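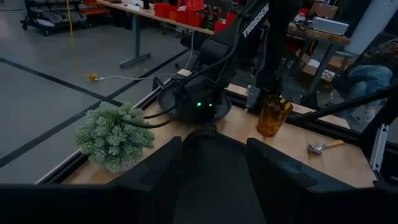 Gearóid Heffernan wanted to know, before he read any further, whether two arms do enough more than one arm to be worth the second bill. For sorting and stacking he thought the answer was no. For anything that has to be held while something else is done to it, he said he would want to see it tried on a bench with ordinary things on it.

The Besach bench service is set up to answer that sort of question. Besach does not make arms. It takes arms that a customer already has, or is about to buy, puts them on a table with a frame and cameras, and hands back a working station with a set of recorded tasks. We had the use of a station for 23 working days and this is a short account of how it went.

The arms on ours are Trossen arms, mounted upright on the tabletop so that each one can reach into the space in front of the other. The table is wood with an aluminum rail along the side and a black frame. There is a camera at the wrist as well as those on the frame. The wrist view is the one we ended up using most. It shows the fingers and whatever they are about to close on, and it also shows the other arm, which matters when both are working near the middle.

What you get for the basic price of $3,596 is the layout, the mounting, the wiring, two days of setup on site and the first batch of tasks. The arms are not included, and neither is the computer. Travel is charged separately outside the Jotcombe area. Joris De Smet did our setup and finished within the two days, apart from one cable that was too short and came by mail the following week.

The tasks are written up on plain sheets. Each sheet gives a starting layout, what has to be moved, and what counts as done. The objects are household and workshop things. At the moment the table has an amber drinking glass, a small hammer and an artificial plant on it. The glass has given us the most trouble. A grip that is fine for a solid block will slide on a smooth side, and the operator has to learn to come in lower and close more slowly. The hammer is easier, provided you pick it up near the head. Picked up by the end of the handle, it swings. We have not done much with the plant yet. Henk Jansen wants it kept on the table because it gets in the way, and he would like the operators to get used to working past something bushy.

Some things we would change. The sheets assume that the person reading them has run an arm before, and two of our people had not. They lost most of a morning to the section on homing, which refers to a diagram that was left out of our copy. Besach sent the missing page when we asked. Cable routing could also be better. The cables come off the side of the base in loops and lie across the tabletop, and we moved ours twice to keep them out of the working area. Clips would take care of it and they ought to be in the box.

Support was by phone and email. We called four times and got a person each time. Kristof Van der Linden at the Doston office handled the camera questions and sent new settings the same afternoon. The one request that went nowhere was for task sheets in an editable format. They come as printed pages or as locked files, and for now that is how they will stay.

On the question of the second arm, our own view is that it depends on the list of jobs. If everything on the list can be done one-handed, buy one arm and spend the rest on operator time. If there are lids, bags, or parts that have to be steadied, the second arm earns its place.

Besach is taking bookings for the next round of setups until 28 Mar 2019. Anyone who would like to try our station first should speak to Joris Van den Broek, who keeps the sign-up sheet. Sessions are two hours and you will need closed shoes.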